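Category: Care & Washing > Towels and bath linen > Yellowing and stains
Ticket 414 - Status: Solved

Subject: Yellow patches coming back on white towels with green stripe

Hello Ekstead people,

I'm hoping someone there can help, and I apologize in advance for the length of this, but I've found that when I write short messages to help desks I get short answers, and then we both have to start over. I run a small guest house called Salau, and a while back I bought your white terry towels, the ones with the green woven stripe near the end and the green edging. I love them. The guests love them too, and I've had more than one person ask me where they came from. They've been washed a great many times by now and they've gone a little fuzzy and soft, the way a good towel does, and I have no complaint at all about that.

My trouble is the yellow. It started in March. I was folding a batch on the kitchen table and saw a pale, creamy sort of patch on one of them, down toward the end with the stripe. I thought it was spilled tea. I washed it again and it looked clean when it was damp, and then it dried and there was the patch. Since then I've found the same thing on several others. It's never a dark stain and it doesn't have a hard edge. You could miss it completely in the evening.

What I've tried so far, in order:

First, a plain hot wash with my usual liquid, which is Brulov, the unscented one. No change.

Second, the same wash with more liquid. I know, I know. They came out feeling a bit waxy and the patches were the same or possibly worse.

Third, a cup of white vinegar in the rinse. The waxy feeling went away, which was lovely, but the yellow stayed.

Fourth, a day on the line in full sun. That helped a little, I think, though I may have been wishing it so.

I haven't used chlorine bleach because I'm scared for the green. Is the stripe safe? And should I be giving up on these towels or is there something left to try?

With thanks, and sorry again for going on,
Noémi Erdős

---

Reply from Ekstead Care Desk

Dear Noémi,

Please don't apologize, this is exactly the kind of message we like to get. You've told us nearly everything we would have asked you, and you've saved us both a round of emails.

You were quite right to keep away from chlorine bleach. It can dull the green in the stripe and along the hem, and on some kinds of stain it makes the yellow deeper. Please leave it in the cupboard.

From what you describe - faint, soft-edged, invisible when damp and back again when dry - we'd guess at body oil or skin cream. Sunscreen is the usual one. It sinks down into the loops, a normal wash takes off what's on top, and the rest slowly turns yellow. Extra detergent doesn't reach it and then doesn't rinse out either, so that would be your waxy feeling.

Before you do anything else, could you check two things for us? Lay one of the towels out flat by a window, in daylight, and smooth the folds down with your hand. White terry throws gray shadows wherever it wrinkles, and it's easy to treat a shadow by mistake (we have done it ourselves). Then rub the patch between finger and thumb and compare it with a clean part near the stripe. Does it feel any different? 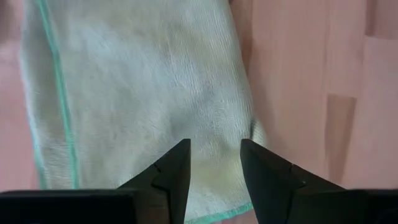
And one more question while you're at it: do you use fabric softener, or dryer sheets, or anything of that kind? Softener leaves a coating on the loops that holds on to oil, and a towel can carry it for a long time after you've stopped.

Warmly,
Ekstead Care Desk

---

Noémi Erdős wrote:

Well, you've caught me. I don't use softener myself, but over the winter I sent the towels out to the Imai laundry in town while my washer was being repaired, and I called them this morning and yes, they put softener in everything unless you tell them otherwise. They were very nice about it. So the towels had a whole winter of it and I never knew!

I did the daylight test. Two of the towels I'd put in the bad pile were perfectly fine once I flattened them, so I've said sorry to those and put them back on the shelf. The rest do have the patch. It feels slightly slick, a tiny bit, if I really pay attention. I made my sister feel it as well and she said I was imagining things, but she said the same about the leak under the sink.

What's the next step?

---

Reply from Ekstead Care Desk

Dear Noémi,

Mystery mostly solved, then! Try this on one towel first, please, and don't do the whole pile until you're happy with the result.

1. Work a little plain dish soap into the patch with your fingers while the towel is dry. Go with the loops and be gentle, no stiff brush. Leave it 30 minutes.

2. Rinse it well in warm water until there are no more suds.

3. Soak the whole towel in a tub of warm water with oxygen bleach (the powder kind, for colors), following the amount on the package. Leave it overnight and move it around once or twice if you think of it. Check the green after the first hour.

4. Wash warm with half your normal Brulov and no softener. Add a second rinse.

5. Dry it on the line if you can. If the yellow is still there, keep the towel out of the dryer and do the soak again, as heat makes these marks harder to shift.

Don't use the vinegar in the same soak as the oxygen bleach. It was a fine idea for the waxy feeling, but keep the two for separate days.

Warmly,
Ekstead Care Desk

---

Noémi Erdős wrote:

I'm so pleased to be writing this one. The test towel took two soaks. After the first it was better, after the second I had to hunt for the spot, and I only found it because I'd put a safety pin next to it. The green hasn't budged. The towel also drinks up water again, which I hadn't even noticed it had stopped doing.

I'm working through the others a few at a time in the bathtub, which my guests are not allowed to see. One has a patch that has faded but won't go altogether, and I've decided that one can be mine.

You can close this. Thank you for being so patient with me - I'll be telling Imai no softener from now on, and I've put a little basket of washcloths by the door for people coming in covered in sunscreen.

Noémi

---

Ticket closed by customer.

Related questions
Can I tumble dry towels with a woven stripe?
My new towels are shedding lint
Removing softener build-up from terry
Pulled loops: cut or leave?
Is oxygen bleach safe on colored hems?
Towels smell musty after washing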